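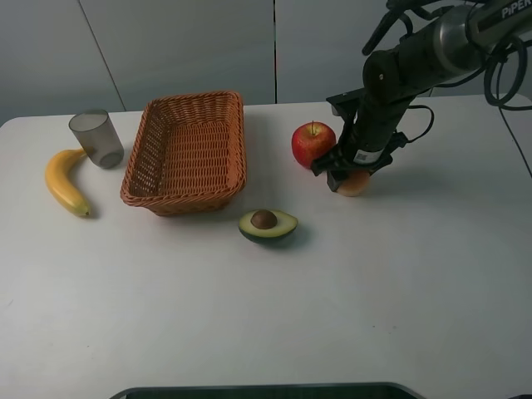
Mid-task at the club bench: the arm has something peach-coloured in its grip, with the basket still to fill.

Setting up the fruit-sorting task
Posted 07/10/2019 by Nneka Ekpo, Mosex Robotics Club

By now your team can make the arm wave. Lovely. The task for the Amadi Cup is to put fruit in a basket, a job most toddlers manage between tantrums, and it will eat your whole term.

1. Clear the table, then wipe it. Crumbs count as objects as far as the software is concerned.

2. Put the basket down first and leave it alone. Mark its corners with tape if your team has fidgeters.

3. Scatter the fruit with gaps between the pieces. A halved avocado goes flesh side up. Add a cup as a distractor — the arm must ignore it, and so must you.

4. Start with the small round things. The banana comes last, when your confidence needs taking down a bit.

5. Jog the gripper straight down over the fruit, close it slowly and stop at the first sign of a squeeze. Last year's team set the force to 62 and we had smoothies.

6. Lift, pause for 2 seconds, move over the basket, lower, open. Dropping from a height scores nothing, however good the noise.

7. Save your run under your team name. "final_final_new" is taken, several times over.

Keep cables out of the arm's reach and your hands off the table while the motors are live. The red stop button is on the bench leg, and you may press it without asking me.

Heats are in January. Bring your own bananas.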